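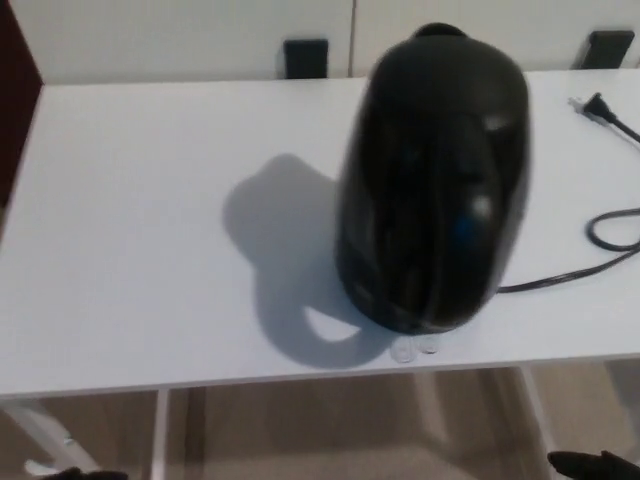 My house in Stasdale is on a well and the water is very hard. The last test came back at 222 ppm hardness, and the lab sheet called that "very hard" without saying much else. I get white crust on the shower head, the faucets and the inside of anything that heats water. I keep a black electric kettle with a small domed knob on top out on a white table, and I descale it every couple of weeks in the summer and a little less often in winter. I'm tired of it. A local dealer quoted me $1,881 installed for a salt softener, which is a Salenis unit. The same dealer also sells an electronic descaler that clamps on the pipe for a lot less. I have one bathroom, a dishwasher and a tank water heater that is 10 years old. Two people in the house, septic system, no city water available. Is the salt softener worth the money, or should I try the clamp-on one first? Also, does softened water make coffee and tea taste bad? I drink a lot of both.

wellside_stasdale
Asked in Plumbing and Water

pipewrench_ret

Get the salt softener. I put them in for a living before I retired and they do what they are supposed to do. The resin swaps the calcium and magnesium for sodium, and without the calcium you don't get the crust.

The clamp-on units don't remove anything from the water. The sellers say the scale won't stick as hard. I pulled out plenty of old heaters from houses that had one on the pipe and they looked the same inside as the ones that didn't. Maybe some brand works in some house. I wouldn't spend money to find out.

222 ppm is 13 grains per gallon. Softeners are set in grains, so write that number down. Before you sign, ask the dealer these things:

What size is the resin tank? For two people a 24,000 or 32,000 grain unit is plenty. Dealers like to sell the big one.
Is it metered or on a timer? You want metered. A timer unit will regenerate while you're on vacation and waste salt.
Does the price include a bypass valve and the drain line?
Did they test for iron? Well water often has some, and iron will foul the resin. Depending on how much there is, you may need a filter ahead of the softener.

If your sheet doesn't list iron, get it tested before you buy anything. Your county health department can point you to a lab.

On the heater, 10 years is getting old for a tank. Softening won't take out what is already in the bottom. You can try flushing it, but on one that age the drain valve may not close all the way afterward, so have a cap ready. I'd put the money toward a new one when the time comes.

tansy_and_thyme

I have a softener and I don't like the coffee from it. Tastes flat to me. My husband can't tell the difference.

What we did was leave the kitchen cold tap on hard water and soften everything else. The plumber ran a separate line before the softener. It wasn't much extra because our basement is unfinished. Downside is you will still have to descale the kettle. I use white vinegar and water, half and half, bring it to a boil, unplug it, let it sit 30 minutes and rinse it twice. Citric acid smells less if you can find it.

Also if anybody in the house is on a low sodium diet, ask the doctor. It adds a little sodium to the water.

Grubb_Hollow

Totance makes a filter pitcher that fits in the fridge door. I use that for coffee and it's fine. Never bothered with a softener, I just clean the shower head -- takes five minutes with a bag of vinegar and a rubber band. Soap scum on the shower door is worse though and I don't have a fix for that.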